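Pemness Handling Group - Minutes, August safety meeting
Start 14:00
Chair: Ruoxi Jia
Minutes: Bendik Strand

1. Minutes of last meeting
Accepted without changes.

2. Protective stop at the Urkside cell
BS reported that the arm went into a protective stop during pick 248 of the unattended run. The controller logged an overload on the wrist axis. The gripper was low in the bin with the fingers open. No one was inside the marked area and nothing was damaged.

BS found the hose pulled tight at full wrist rotation. The slack had been set for the old gripper, and the Hostar gripper sits 28 mm lower. RJ asked whether the cables had been strained as well. BS checked continuity on all lines and found no break, but one connector had worked partly out of its socket.

Agreed: wrist rotation limited in software until the hose and cables are rerouted. Unattended runs suspended.

3. Restart after a stop
The arm was jogged clear at full speed setting. RJ noted that the procedure calls for reduced speed - the step is on page 4 of the cell manual and is easy to miss. It will be moved to page 1.

4. Actions
BS: reroute hose and cables, then repeat the run with 5 objects.
RJ: revise the restart procedure and send it to Aitken for review. 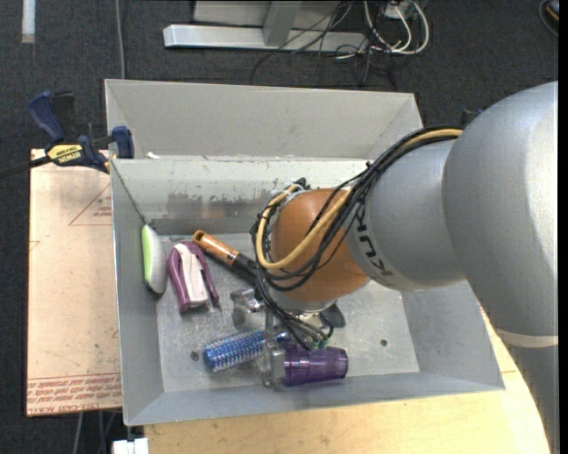
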